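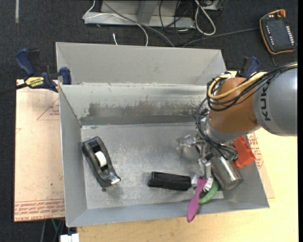

**Figure 3.** The picking cell used in the student project, with the KUKA arm over the metal bin and a mixed set of household and office objects.

## 4. The Student Picking Project

### 4.1 Setting and Participants

The project formed the second half of an elective course in applied automation at Vovthorpe College. It was offered to students in their third year who had completed the introductory course in robot safety and had at least one term of programming. Ten students enrolled. They worked in pairs, and each pair was responsible for one complete version of the picking software, from the choice of a grasp point to the release of the object. The course was taught by Liesbeth Peeters. Anouk De Smet supervised the laboratory hours and kept the equipment log from which much of this section is drawn.

All pairs shared the single cell shown in Figure 3. Access was arranged in blocks of 40 minutes. Pairs prepared their code at their desks, tested it against recorded data, and brought it to the cell only when a supervisor had signed the pre-run sheet. Several students wrote in their end-of-term reports that the blocks were too short at the start of the course and sufficient toward the end.

### 4.2 The Cell

The bin is an open metal container with sloping walls and a tall panel behind its rear edge. Clamps hold it at the rim. The slope of the walls proved important to the teaching goals of the project. Objects that come to rest against a wall are harder to reach than those on the open floor of the bin, and a grasp planned without regard to the wall can bring the gripper or the wrist into contact with it. Students were therefore asked to treat the walls as part of the planning problem from the first exercise onward.

The bare metal of the bin floor raised a separate difficulty. It is scratched and gives cloudy reflections, and shiny objects such as the steel cylinder in Figure 3 carry bright highlights of their own. Three of the five pairs reported that their first method for separating objects from the background failed more often on such items than on matte ones. Lining the bin with cloth was discussed in class and rejected, as the instructors wished the students to address the problem in software.

### 4.3 Objects

The object set was chosen to differ in shape, finish, and stiffness. It included items with long handles, a tape dispenser, and plastic pieces with notched outlines. No object was modeled in advance, and students were not given dimensions or weights. Long objects were of particular interest. As the pink utensil handle in the figure shows, such an item may cross the front wall and extend past the rim, so that only part of it lies within the bin. Two pairs had written software that discarded any point outside the bin area, and both had to revise this rule after the second exercise.

### 4.4 Procedure

At the start of each block, the supervisor placed the objects in the bin by hand. The pair then started its program and was not permitted to touch the bin or its contents until the block ended or the run was stopped. A pick was recorded as successful when the object was lifted clear of the rim and held until the arm reached the release position. Drops, missed grasps, and stops for safety were entered under separate headings. One member of each pair stayed at the teach pendant while the arm was in motion, and the two members changed places at the midpoint of the block.

Over the length of the project the five pairs made 2075 pick attempts. Each attempt was entered in a shared log with a short written note on its outcome. The notes vary in quality. Those written in the first weeks often say only that the gripper "missed," while later ones commonly name the side of the object that was approached and the part of the gripper that made first contact.

### 4.5 Observations

In the final exercise, completed in March 2019, the best of the five programs succeeded in 77 percent of its attempts. This program used a simple rule that favored objects lying away from the walls and returned to the remaining objects once the center had been cleared. The pair that wrote it had spent the early part of the course on a more complex scoring method, which it dropped after repeated contact with the right side wall.

Crowded groups of objects remained the most common source of failure for all pairs. When two objects crossed, the programs often treated them as one, and the planned grasp fell at the point where they met. Students who reviewed their failed attempts with a supervisor were generally able to name this cause, although only one pair had time to test a remedy. Its approach, in which the gripper first pushed at the edge of the group, is described in Section 5.2.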